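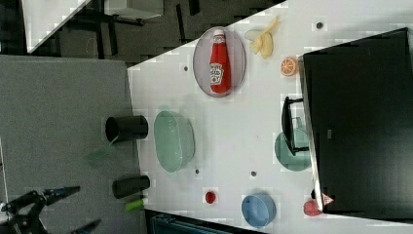 Setting the Small Table: Storage and Layout of Shared Kitchenware in a Student Work Area

By Mawar Tjoa and Octavian Ilie
Supervised by Osamu Nomura
July
Last updated: July

2469 views 3 shares 2 comments

1. Introduction

This report was prepared for the second-year module in Domestic Space and Product Use. It concerns the arrangement of kitchenware on a single white table in the Menon work area, which is shared by students from several modules. The table is used for exercises in laying out, serving and clearing away, and it carries a mixture of ordinary kitchen articles and toy food.

The project was proposed after a number of complaints that articles were being left wherever the last group had put them down. The authors were asked to record how the table was used, to suggest a better layout, and to write guidance which another group could follow without further help.

2. Background

Much of the published advice on kitchen planning assumes a full-sized room with a sink, a cooker and a length of worktop. A single table offers none of these divisions. Everything is within reach of everything else, and an article has no natural place unless one is given to it.

The Menon table has further limits. There are small round holes in its surface, and little items such as a slice of toy fruit are best kept clear of them. A toaster oven takes up much of one side, and whatever stands in front of its glass door must be moved before the door can be opened. Earlier guidance, written by Syahrul Goh for the Eltine study room, dealt only with cupboards and was of limited use to us.

3. Method

The authors visited the work area during the afternoon sessions, normally at 1615, when one group was finishing and the next had not yet begun. On each visit the position of the main articles was marked on a paper plan. We then spoke with the students present and asked where they would look first for a plate, a bowl or the ketchup.

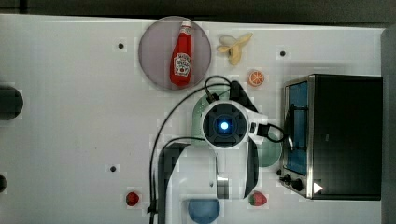

Students were not told beforehand which articles interested us. It was felt that a warning would lead them to tidy the table before we arrived, and the plans would then have shown our influence and little else. Sekar Krishnan kept the plans in order and copied them on to a single large sheet for comparison.

4. Findings

4.1 Articles used as a group

The plate and the ketchup bottle were treated as a pair. On most of our plans the bottle was lying on the plate, and students who were asked to fetch one of them usually looked for the other. The toy banana and the orange slice were left beside the plate in much the same way. The students regarded this corner as "the meal", although no instruction had ever described it so.

4.2 Articles without a settled place

The green colander gave more difficulty. It is long and oval and cannot be pushed neatly against the other pieces. Some groups used it to hold small items at the end of a session; others left it empty. Several students called it a bowl — a small matter, but one which led to mistakes when written instructions were followed. The black cups were generally found near the edge of the table, where they are easily knocked.

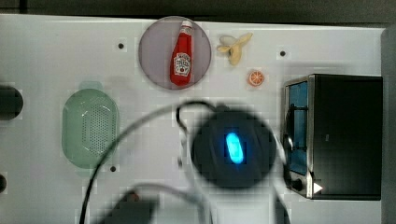

Figure 3. Plate, toy food and colander on the table, with the toaster oven at the right.

4.3 The toaster oven

Few students wished to move the oven, and we do not recommend that it be moved. Its presence does, however, reduce the space for serving. Where the toy fruit was set down between the plate and the oven, students had to reach across it to get to the door.

5. Recommendations

The plate, the bottle and the toy food should be kept together, as the students already prefer, but moved further from the oven. The colander should be given a marked position on the opposite side and should be named as a colander in all instructions. Cups should stand well in from the edge.

A printed plan from Grustel, fixed to the wall at eye level, would be cheaper than the labelled trays offered by Mindo and would leave the surface clear. The plan should show outlines only. Our first draft carried written notes against every article, and the students who tried it did not read them.

6. Limitations

Only one table was studied, and all our visits fell at the same time of day. The morning groups may well have different habits. We were also unable to test the recommended layout over a full term — the work area closes for the summer before the printed plan can be delivered.

7. Acknowledgements

The authors thank Osamu Nomura for his comments on two earlier drafts, and Syahrul Goh for the loan of the Eltine guidance. Copies of the paper plans may be requested from Sekar Krishnan.

2 comments 3 shares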